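Grernine Readers Board > Book Talk > Series and Sequels

Topic: Dawber book 3, is it me or did the ferry vanish

saltmarsh_reader
Finished the third Dawber novel at 2 a.m. and I have a complaint. Book 2 ends with the Stomlow ferry stuck on a sandbar with the sister still on board. Book 3 opens twelve years later at a funeral and the ferry gets one sentence. One! I read 3220 pages of this series (yes, I added it up, I have a quiet job) and I feel I'm owed a boat.

pagebound_pete
The boat is a metaphor.

saltmarsh_reader
The boat had a crew and a snack bar.

inkwell77
I'm with Pete, sort of. The whole third book is about people refusing to talk about the ferry. The funeral chapter doesn't work if we already know who got off. Also the hardcover was out of stock everywhere, so I waited till June for the paperback and had plenty of time to lower my expectations.

My reading corner is currently the end of the cleaning table, so progress is slow.

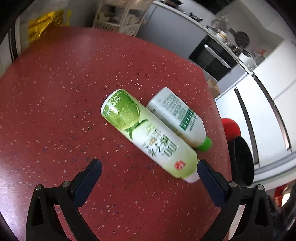
Two bottles, 3 chapters to go

mrs_hatpin
Is that aloe on the label? Nice green.

Back to the book. I disagree with all of you. The ferry is fine. What sinks book 3 is the cousin from Gultden, who turns up on page 12, explains the plot to everyone at breakfast and then goes off to study moths. My book club spent a whole Wednesday on the moths. We did not finish the cheese.

pagebound_pete
The moths are also a metaphor.

mrs_hatpin
Pete, have you read it?

pagebound_pete
I have read most of the back cover and several strong reviews.

lowtide_lou
I liked the cousin. He's the only person in Stomlow who ever answers a direct question. And the breakfast scene is funny if you hear it in the voice of the audiobook narrator, who clearly can't stand him.

I'm on audio only these days – it goes well with chores. I've done the whole kitchen to the inheritance trial.
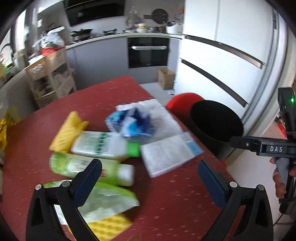
Glove, sponge, chapter nine

saltmarsh_reader
Fine, the trial is good. I'll give it the trial. But the judge mentions "the incident on the water" and then it's lunch.

inkwell77
There's supposed to be a fourth. The author's note at the back says the draft ran 1000 pages over and "some things were put aside." I choose to believe that's your ferry.

mrs_hatpin
If it's more moths I'm switching to cookbooks.

pagebound_pete
Putting a hold on book 1 tonight. Which one has the snack bar?

saltmarsh_reader
Two. Start with one anyway.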